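Features > Sport > Governance

The long wait for a result

November
By a staff writer

When a race is decided months after it is run, the runners who finished clean are the last to hear

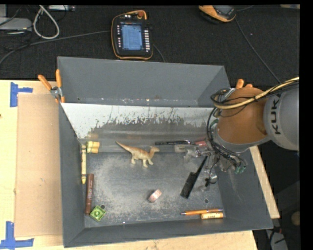
One club runner at Prornbridge said she had stopped telling people where she placed, as she no longer knew what the answer was. She had crossed the line fifth in the women's hill race. By the following spring she was fourth, then fifth again after an appeal, and at the time of writing she is fourth. She has a medal for none of these.

Her case is a small one. The Prornbridge race draws a modest field and pays prize money down to fourth place, where the check is for 200 dollars. But the race has been part of the Sornby series for several seasons, and series rules say that the leading finishers must give a urine sample. That brought testing to a level of the sport where it had been rare, and with it came the paperwork, the delays and the legal letters that bigger events have dealt with for years.

The process itself is simple to describe. An athlete is notified at the finish and stays with a chaperone until the sample is given. The sample is split into two bottles, A and B, and both are sealed in front of the athlete. If the A sample shows a banned substance, the athlete is told and may ask for the B sample to be opened. Then comes a hearing, and after the hearing there may be an appeal.

Each of those steps takes time. At Prornbridge the first letter went out seven weeks after the race. The athlete asked for the B sample, and a date had to be found when her representative could attend. The hearing was moved once. Results were changed on the series website after the first decision and changed back when the appeal was lodged, and the club did not learn of either change until a member noticed it.

The series organizers do not dispute this. They say they are bound by the rules on confidentiality and can't tell other runners that a case is open. They also say that the website should have carried a note marking the result as provisional, and that future results will have one.

Cost is the other complaint. A full day of testing at a hill race, with a collection officer, chaperones, courier and laboratory fees, comes to nearly 4000 dollars. The series pays half and the host club finds the rest. For Prornbridge that means a higher entry fee. The club at Gamage, which hosts the longest race on the calendar, raised its fee too and lost entries the next year, though the weather forecast may have had as much to do with that.

Gamage has asked for testing to be pooled. Under its plan the series would pay for the whole program out of a levy on every entry, and would choose which races to visit without telling the clubs in advance. As things stand, a host club has to book the officer and set aside a room, so half the town knows by the morning of the race. Runners who want to avoid a test can read the signs as well as anybody.

The plan has support from the larger clubs. Pisau, the smallest, is against it. Its race takes 4 dollars from each junior entry and would hand over a good part of that to pay for testing at events its members never run. Pisau would like juniors left out of the levy altogether, and would like the series to spend more on education. Most of the cases that reach a hearing at this level, its officers argue, involve supplements or cold medicine taken carelessly.

There is something in that. Athletes are responsible for whatever is found in their bodies, and a contaminated powder is a hard thing to prove once the tub has been thrown out. A runner who can show how the substance got there may receive a shorter ban or a reprimand. One who can't will usually sit out the full term. Club runners rarely have a doctor to ask, and few of them keep a list of what they have taken. The forms they sign at registration mention the rules in one paragraph near the bottom.

Education would not have helped with the wait, however. The woman who is fourth for now has never failed a test. She gave her own sample on the day, went home and heard nothing, which is how a clean result is normally reported at these races. The prize check was held back when the case opened. It was sent to her in June, recalled in July pending the appeal, and has not been reissued.

The series will vote on the Gamage plan at its winter meeting. A second proposal on the same agenda would set a limit of 2 months between the race and the first hearing, with an extension only if both sides agree. The laboratory has said it can meet its part of that. The appeal at Prornbridge is due to be decided before the entry list for the next race opens.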